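Zudier Releases Pudo 7, a Grasp Planner That Copes With Awkward Tools 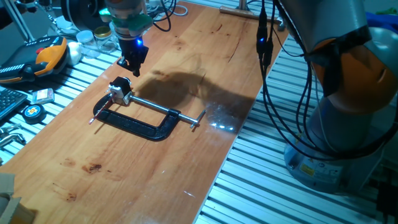 A C-clamp on the wooden work board, with the gripper directly over its upper jaw. Photo: Zudier

TURKUS, September. I get to write our release notes and our press releases, so forgive me if this one sounds a bit like both. Pudo 7 is out today, and I'm really happy with it!

Pudo is our planning software for robot arms. You give it camera data and a gripper model, and it works out where to grab, how to come in and how to leave without bumping into the neighbors. Earlier versions did fine with boxes and bottles. Hand tools were another story (clamps especially, with that long screw and a frame that's mostly empty space in the middle). The old planner liked to treat the whole thing as one solid lump and then aim for the center of it, right where there's nothing to hold.

Version 7 splits an object into parts before it plans anything. Frame, rod and handle each get their own grasp candidates, and the planner ranks them together with the path the wrist has to take. We also rewrote the way it handles glare and hard shadows. Shiny patches on a varnished board used to show up as phantom bumps, and I spent far too much of the spring looking at those. They're now marked as low-confidence areas, and you can see them as an overlay in the viewer.

Our regression set has grown to 86 objects and 3945 recorded grasp attempts, and every build gets checked against all of it before it goes out the door. A new plan takes 20 milliseconds on our standard bench computer, so replanning in the middle of a move is now switched on by default.

The first outside user is Kadrić, a tool refurbishing shop that had early access over the summer and sent us a wonderfully long list of complaints. Most of them are fixed. The one about renaming saved poses will have to wait for the next update, sorry!

Pudo 7 is a free upgrade for anyone with a current license. Older project files open as they are, but please recalibrate your cameras before the first run. Demo bookings and press questions go through the contact form on the Zudier site.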